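4. Demonstration Collection

4.1 Task and setting

The task is a short shopping errand. The robot holds a plastic shopping basket by its handle or rim with the left hand and moves items from the shelves into the basket with the right. We chose it because the two arms have different jobs that cannot be planned apart. The left arm carries a load that changes during the task, and the basket must stay close enough to the shelf that the right arm can drop an item without the robot taking a step.

Demonstrations were given by remote control. The operator wore a headset and a pair of tracked gloves and saw the head view at all times, with the wrist view shown as a small inset that could be enlarged by a foot switch. Finger motion was mapped joint by joint from glove to hand, with no grasp presets. An earlier round at the Jeltivville site used presets, and the operators there spent much of their time leaving one preset to enter another.

4.2 Wrist view

The wrist stream carries most of the information about contact. When the hand is at the basket handle, the head camera sees the back of the hand and little else, while the wrist camera sees the fingertips and the thin rods of the handle together (Figure 3).

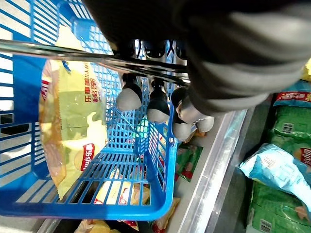

Figure 3. Wrist view with the fingers gathered around the metal handle of the basket. A bag of chips lies inside.

Two properties of this view affected training. First, the basket walls are an open grid, and packages under the basket show through the slats. A policy trained on wrist images alone treated some of these as items already in the basket. Second, the handle is reflective, and its bright streaks shift with small changes in wrist angle. We applied brightness changes to the wrist images during training but left the head images as recorded.

4.3 Head view

The head stream gives the layout of the shelves and the position of both hands. It is also the view from which the operator decides what to pick next. Figure 4 shows a reach toward bottled drinks with a bag of chips in the basket.
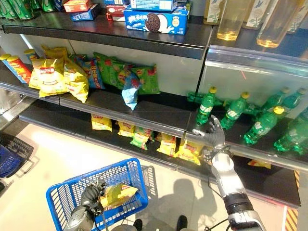

Figure 4. Head view during a reach to the bottles. The left hand holds the basket; the right hand is near the glass edge of the cooler shelf.

Bottles were harder to demonstrate than bags. Those lying on their sides had to be approached from different directions, and the glass edge limited how low the wrist could go. Emerson Lacerda, who gave most of the bottle demonstrations, found it easier to bring the fingertips to the base of a bottle first and close the thumb last. The other operators were then asked to do the same, so that the data would not mix two grasp orders for one class of item. Reflections in the glass caused no measurable drop in success, although they did slow the operators.

Chip bags posed the opposite problem. They are easy to reach but give no clear moment of contact, and a bag can deform well before it is held. We therefore marked the start of a grasp from finger motor current and used the images only to check the label. In the case below, the right hand is in the row of bags and touches the edge of a yellow one, while the basket is still empty. Frames of this type were labeled as approach unless the current had passed the threshold.
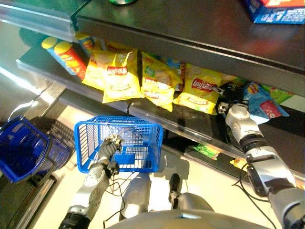

4.4 Filtering and labels

We kept 1,468 demonstrations out of over 3,000 recorded. A demonstration was dropped if the basket left the left hand, if the operator paused to reset the gloves, or if the two video streams drifted apart. Eetu Harju reviewed 100 of the kept demonstrations by hand and corrected the grasp label in 26. Most of the corrections moved the start of the grasp later. The threshold was raised accordingly and all labels were computed again before training.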